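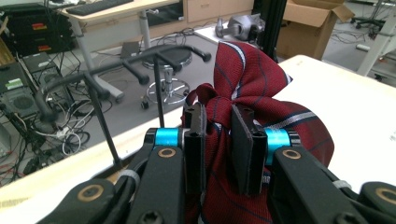
Robotics Practicum > Unit 6 > Comparing Grippers on Soft Goods

6.1 What a necktie will and won't tell you

These notes go with the October bench sessions. Read them before you write up your comparison, and please read them again before you write the word "robust" in it.

Most gripper comparisons you will find use blocks, cans and mugs. Those are easy on the gripper and easy on the person writing the report. A necktie is slippery, narrow at one end and wide at the other, and it folds differently every time you put it down. I like it as a test object. I don't think it settles much, and most of what follows is about why.

The first question is what counts as a grasp. A thick bunch of fabric between two flat pads is a generous case. The pads can be out of line, the closing force can be too high, and the tie stays put anyway. A single layer lying flat on a table is the mean case, and it's the one people skip. If your table of results mixes the two, you have one column too few.

Write down for each trial:
- whether the fabric was bunched, folded or flat
- how many layers were between the pads, if you can tell
- where along the tie you closed
- what the surface under it was

The last item gets left out of nearly every report I mark. Foam gives under a fingertip and a bare tabletop doesn't. A gripper that digs in a little to get under an edge will look better on foam, and you will be tempted to credit the gripper.

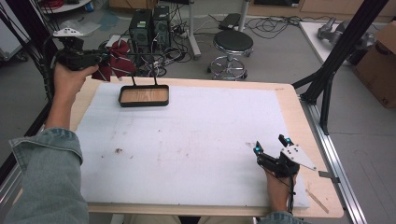
Two-handed work is where my doubts get stronger. With a hand-held gripper in each fist, a person makes dozens of small corrections without noticing, and then the success rate is reported as if it belonged to the hardware. Look also at where the load is. With the tie pinched in the left gripper and hanging down in front, while the right one rests low with its fingers open, only one of the two tools is being tested at that instant. If you log both as "in use" you have doubled your sample for free. Score each hand separately, and score idle time as idle time.

6.2 The Koren pads and the Moreira pads

We have two sets of finger pads to compare this term, both from small suppliers. The Koren sheet says the pads are good for 1000 cycles on fabric. It doesn't say which fabric, or what happens at cycle 1001. The Moreira sheet gives no number at all, and I found that easier to believe.

Ostap Karpenko ran 66 trials for us at the Plondcombe lab, split evenly between the two sets. Koren came out ahead by 3 successes. Several of you have already told me this means Koren is better. It means 3 trials went one way. Before the next session, work out how often a gap that size would turn up if the pads were identical, and bring the figure with you. 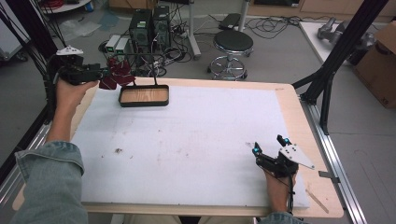
Fig. 6.2. Left gripper holding the cloth up, right gripper low over the foam board.

Some other things could account for a gap of 3:
- All the Koren trials were run first. Operators tire, but they also learn, and we can't separate the two.
- Pads pick up lint. Neither set was cleaned between trials.
- "Success" was judged by the operator, who knew which pads were fitted.

I'd fix the last one first. Have your partner change the pads and keep quiet about it, at least as far as the shape of the pads allows.

6.3 Cameras, briefly

The Clolleck controller lets you record from a head view and from the gripper itself. Students tend to pick whichever looks sharper. Ask which one lets a stranger decide whether the grasp held. 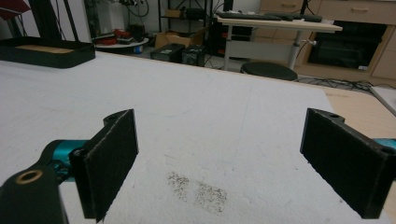 The head view gives you both hands and the path between them, but the arms get in the way and the contact itself is small. The gripper view gives you the pads up close and very little idea of where the other hand is. I have seen trials scored as a success from one and a slip from the other. If that happens in your set, report it. Don't choose the kinder view.

6.4 To hand in

One page, your raw log, and a list of trials where the two scorers disagreed. A result of "can't tell these apart" gets full marks if the log supports it. A ranking without a log gets none.

Shares: 6 | Comments: 3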